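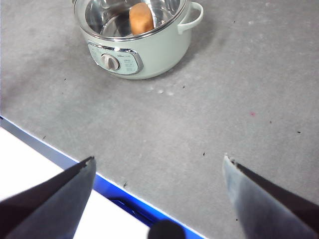
Mint-green electric pot with steel liner, on the countertop.

Stimania stage fog machine, 600 W
Theater and musical use. Small houses, school shows, touring casts.

In stock. Ships from Landum.

Low fog for ballads, big push for the finale. Heats up fast, runs quiet enough for a dialog scene. We've had it under the deck for a whole run of Skukow, the rock musical, no complaints from the band or the front row.

What you get
Fog machine, black housing
Wired remote, 2 buttons (burst / hold)
Hanging bracket
Power cord
Fluid NOT included, order seperately

Specs
Power: 600 W
Tank: 2 liters
DMX: yes, 3-pin
Duct adapter: fits the Mogensen hose, sold on its own page

Price: $210. School and community theater pricing on request, send us the show dates.

Notes
Water-based fluid only. No oil, no scented stuff from the party store. Drain tank before you truck it. Let it cool first!

Tell the venue before you run it, smoke detectors vary. Do a full test with the house lights up, then again in the blackout cue.

Remote cable too short for your booth? Use DMX, or ask for the extension. Extensions back in stock, they were out most of October.

Renting insted of buying? Weekly rate, same unit, fluid extra. Call the Landum counter.

Returns: unused, tank dry, original box.

Page updated 2025-12-16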